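Giving Old School PCs a Second Life
Project report by Mohsin Awan

So my project was about what happens to computers when a school decides they're too slow. I picked this because my old middle school was clearing out a storage room in May, and I got to bring home four desktops (my mom was thrilled, as you can guess).

First I wanted to know what people do with theirs. I put together a short survey and got 106 answers back, way more than I expected! Most people said they just stick the old one in a closet. A few didn't know you could recycle them at all, and one person was using theirs as a plant stand.

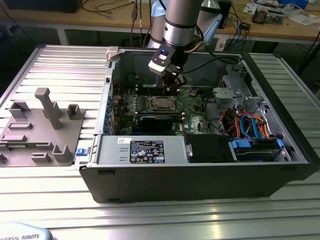
Then came the fixing part, which took forever. Two of my four wouldn't turn on, so I pulled the memory out of those and put it in the others. I spent a whole evening on dust alone – bring a mask if you ever try it. After that I put a free operating system on both, and they ran fine for typing and watching videos. One went to my cousin, and the other is still on my desk. If I did this again I'd label the screws.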